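Tai Field Easel, with box and carrying strap

Made by Ollura. Sold in our shop in Grivport and by post.

In stock. Sent within 9 working days.

Overview

The Tai is a folding easel for painters who work outside the house, but do not wish to carry a heavy case to the top of a hill. It has three wooden legs, a shallow box for the paints and a clamp which holds the canvas or the board upright. When it is closed it looks like a small suitcase, and you can put it on the luggage shelf of a train.

We have sold easels for many years, and most of the field easels that came back to us for repair had the same two faults. The leg screws became loose after one summer, and the drawer opened by itself when the painter was walking. For the Tai we asked Kam-wah Tsai, who makes all our wooden goods, to begin again from the legs and to leave the drawer out completely. In place of the drawer there is a tray with a lid. The lid slides to the left and becomes a shelf for the palette.

Who is it for?

It is meant for oil and acrylic painters first of all. Watercolour painters can use it too, because the clamp turns back until the board lies flat, but they should know that the water pot holder is sold separately. Pastel artists have told us that they like the tray. It is deep enough for a full set of half sticks in their foam.

If you paint only at home, I would rather advise you to look at our Desturley studio easel. It is heavier, it costs less and it stands very firmly. The Tai can be used indoors of course, and many customers do this in winter, but you pay for the folding parts and you will not use them.

What is in the parcel

The easel with its tray and lid
A wooden palette, oiled on both sides
A carrying strap made of cotton
Two spare leg screws and a small key
A cloth bag for the wet palette
A printed sheet with drawings for the first setting up

Measurements and materials

Body: beech, with brass fittings
Closed width: 42 cm
Closed depth: 34 cm
Largest canvas height: 50 cm
Finish: linseed oil, no varnish
Legs: three, each in two sections, with rubber feet which can be taken off

The finish is oil only, and this means the wood will become darker with the time. Some customers were surprised by it. If you prefer the pale colour, you can put a thin coat of clear wax on the outside when the easel is new, but please keep the wax away from the leg joints, because they begin to slip.

Setting it up

Stand the closed box on its short side and open the two catches. Pull out the front legs first, then the back leg. Tighten each screw with the fingers only. The key is for taking the screws out when they must be changed, and if you use it for tightening you can damage the wood around the thread.

Lift the canvas arm until it clicks. The clamp has a soft lining on the lower lip and a bare one on the upper lip. This is intended. The lower one carries the weight, and the upper one must hold a thin panel without leaving fluff on the wet paint.

On sloping ground put the single back leg on the higher side – the easel then leans slightly towards the hill and not towards you. In wind, hang your bag from the hook under the tray. A bag with a full bottle of water in it is enough on most days.

A few words about painting outside

Ekaette Amadi teaches the landscape classes in the room above our shop, and she used one of the first Tai easels through a whole course. Her advice for beginners is to leave the big brushes at home and to take fewer colours than they think. With a white, two blues, two yellows, one red and a brown earth one can paint nearly everything between Grivport and the sea. She also asks her pupils to look at one painter for a month before the course begins, any painter they like, and to copy one small work by this painter in pencil. They must not choose the most famous one. I did it myself and I still think of that month with pleasure, although my copy was very poor.

She found one fault in the first version. The strap was fixed too near to the corner, and the box knocked against the knee. All easels sold now have the strap fixed further in.

Care

Wipe the tray after each use with a dry cloth. If there is hard oil paint in the corners, use a little white spirit on cotton wool and let it dry with the lid open. Do not put the easel in a hot car for the whole day. The wood moves, and the lid will be tight until it has cooled again.

Once a year, put one drop of sewing machine oil on every hinge. The brass will lose its shine. We like it so, but you may polish it.

Questions we are often asked

Can I carry a wet canvas on it? Yes, one canvas, face inwards, with the clamp closed over it. The painted side does not touch the box if the canvas is on a normal stretcher. For thin panels you need the panel holder.

Is it suitable for tall people? The canvas arm goes up to eye level for most people when the legs are fully out. Dexter Villanueva in our shop is the tallest of us, and he uses it with the arm at the last click.

Can I buy only a leg? Yes. Legs, screws, lids and straps are all sold as single parts. Please tell us if your easel has the old strap or the new one.

Do you engrave names? We do it in December only, for presents. The name goes on the inside of the lid, in capital letters, and a name can have no more than fourteen letters.

What customers have written

"The screws hold. I had three other easels before this one and with all of them I was always on my knees in the grass looking for a screw." – Erick Rashidi, 11 Oct 2020

"A good tray and a beautiful piece of wood. It is not light, and the shop should say so more clearly. After an hour on the path I changed shoulders many times." – Sze-wing Yang

We have thought about this second letter. It is true that there are lighter easels made of metal, and for long walks they may be the better choice. We sell one of them, and you can try both in the shop, with a box of paints inside, before you decide.

Delivery and returns

The easel travels in a strong carton with paper filling. Please keep the carton for some weeks. If you are not content you can send the easel back to us within one month, also when it has been used, but the tray must be clean. We pay the return postage if a part is faulty. In the other cases the customer pays it.

Repairs are done by Kam-wah in our own workshop. Write to us before you send anything, and put a note with your name inside the tray.
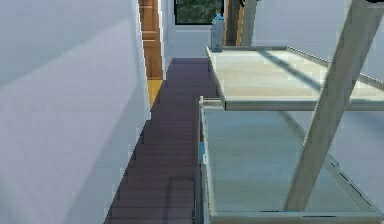 For repairs outside the first year we ask only for the price of the parts and the postage.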